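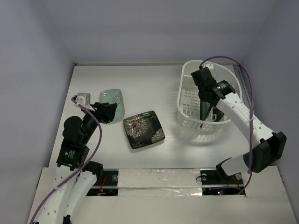 동네 식탁 문화 모임 폴렐, 봄맞이 '그릇 나눔 장터' 참가 신청 받아

생활문화 단체 폴렐(Polel)이 2019년 2월 24일 일요일, 봄맞이 그릇 나눔 장터의 참가 신청을 시작한다고 밝혔다. 찬장 깊숙이 넣어 둔 채 몇 해째 꺼내지 않은 접시며 찻잔, 이사할 때마다 신문지에 싸서 들고 다니던 반찬 그릇까지, 아직 쓸 만한 그릇이라면 무엇이든 환영한다.

장터는 지난해 10월 스쿠넨트(Skunent) 공방 마당에서 처음 열렸다. 비가 오락가락하는 날씨에도 이웃들이 우산을 받쳐 들고 찾아와 그릇 400점이 새 주인을 만났고, 준비한 보리차가 점심 전에 동이 나 다시 끓여야 했을 만큼 북적였다. 올해는 자리를 넉넉히 늘려 96팀을 모집하며, 한 팀이 탁자 2개까지 쓸 수 있다. 참가비는 없다.

폴렐 대표 쑤언 라는 "할머니가 쓰시던 대접을 내놓으신 분이 계셨는데, 가져가신 분이 거기에 첫 미역국을 담아 드셨다며 편지를 보내 주셨어요. 그 편지를 사무실 벽에 붙여 두고 올해 장터를 준비했답니다. 이번에도 그릇에 얽힌 이야기를 많이 들려주시면 좋겠어요"라고 말했다.

마당 한쪽에서는 도예가 토도리스 카차로스가 이 빠진 그릇을 손질하는 법을 알려 주는 작은 교실도 연다. 교실은 하루 6회 진행되며, 고치고 싶은 그릇을 하나씩 들고 오면 된다. 아이와 함께 오는 가족도 물론 반갑게 맞이한다.

참가 신청서는 폴렐 사무실과 스쿠넨트 공방에서 받을 수 있다. 장터 날짜와 자리 배치는 신청을 마친 분들께 따로 알려 드린다.

문의: 폴렐 장터 담당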